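**Vacant unit floor and egress check, Cheetham, ground floor front room**
Date: July 21, 2020
Form: Clalline room sheet 81
Status key: OK / ACTION / NOT CHECKED

**1. Floor surface**

- [x] Planks level underfoot, no lifted edges. OK
- [x] Baseboard under window fixed along its length. OK
- [ ] Floor clear of loose items. ACTION

Comment: Power strip and white cable are lying across the middle of the floor. Reroute along the left wall or fit a cable cover. Loose plug on the same run to be picked up.

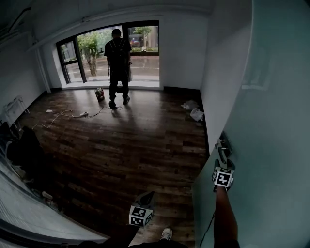 Two white plastic bags at the right-hand wall, near the back corner, to be removed. The dark pile against the left wall is to be sorted and bagged or taken off site. Keep 300 mm clear between any stored item and the baseboard.

**2. Portable items**

- [ ] Bucket stored off the walking route. ACTION
- [ ] Folding stand closed and secured. ACTION
- [x] No items hung from the pipe or column in the left corner. OK

Comment: Bucket is on open floor. Move it to the storeroom. The stand should not be left leaning near the wall; lay it flat or tie it back.

**3. Electrical**

- [ ] Power strip test label in date. NOT CHECKED
- [ ] Cable jacket sound over full length. NOT CHECKED
- [x] No more than one strip in series. OK

Comment: Tester was with the Flukitz crew. Carry both items over to the next visit. Unplug the strip when the room is unattended.

**4. Window wall and exit route**

- [x] Glass free of cracks at standing height. OK
- [x] Approach to glass kept free of furniture. OK
- [ ] Door closer force measured. NOT CHECKED

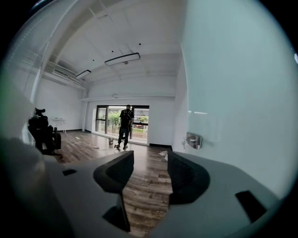 *Item 4. Window wall, approach side, with glare on the planks.*

Comment: Reflection off the floor near the glass makes small objects hard to pick out. Recommend manifestation dots on the large panes, set at one height throughout. Route width to be held at 400 mm more than the door leaf.

**5. Follow-up**

| Item | Owner | Due |
|---|---|---|
| Cable and strip | Clellodar | Before next entry |
| Bags, pile, bucket | Clellodar | Same day |
| Electrical tests | Flukitz | 60 days |
| Glass marking | Clalline | 60 days |

Re-inspect sections 1 and 2 after clearing. Section 4 stays open until the closer is measured.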